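Ticket: right gripper won't close on the cube, run hangs until step limit
Opened by: Kwan-ho Leung, Drillura
Assigned to: Primo Palumbo
Project: Paisan (two-arm tabletop sim)
Opened: 30 September 2020
Status: fixed in branch, waiting on merge

Hi Primo, me again, sorry! I set off a batch of 30 on the Hostalent machine last night and three of them never finished. Same thing in each one: the right arm goes down to the red cube, gets its fingers on either side, and then just sits there with the jaws open. No collision, no joint limit, no error in the console. The run burns through all 3000 steps and gets written off as a timeout, so if you only look at the summary you'd think the planner was being slow.

I thought it was the scene at first (I'd swapped some of the groceries the day before), so I put the old object file back and ran it again. Still hangs. Then I took out everything except the cube and it hung on the second try, so I'm pretty happy it has nothing to do with the cans.

What I did see is that the left arm is always still moving when the right one asks to close. If I park the left arm at home before the pick I can't get it to fail at all. Frames from the batch are below, plus the close-ups you asked for.

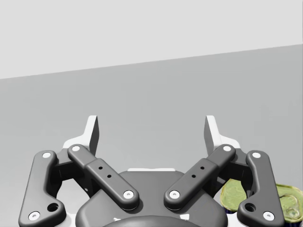
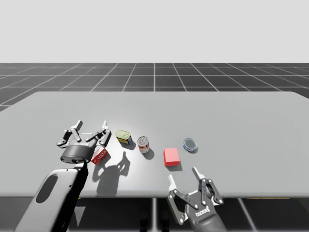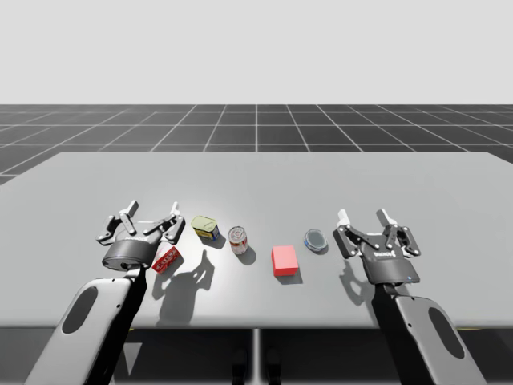
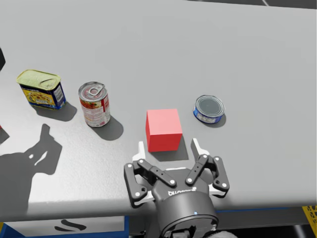
Paisan sim, jaws open in all four. The last one has the right gripper at the cube.

Update from me, after lunch: I turned on the message log in Palow and there it is. The close command goes out fine and the controller even says it got it. Then the left arm publishes its own "open" and the right jaw target flips back to open on the very next tick. So both grippers are listening to the same command channel! I checked the launch file and yep, the arm prefix is on the joint names but it's missing from the gripper topic. I must have dropped it when I merged the two arm configs - my fault, that one.

It also explains why most of the runs looked fine. The left arm only republishes while it's moving, so you need the bad timing to trip over it.

Primo's reply, pasted from chat so it's all in one place: "Add the prefix on the state topic too, you'll have the same mix-up on the readback. And please make the run stop if the jaw target changes and nobody on that arm asked for it. I don't want this on the real pair."

Done, both topics have the prefix now. I added the stop check as well, and tested it by putting the bug back in on purpose. It stopped the run straight away and printed the arm name, which is a lot nicer than waiting for the step limit.

Reran the same batch with the same seeds, no hangs. I've left the three old logs in the batch folder under "hung" in case you want to read the message order for yourself. Please don't start anything on the real pair from the main branch until this is merged. The launch file in there is still the old one.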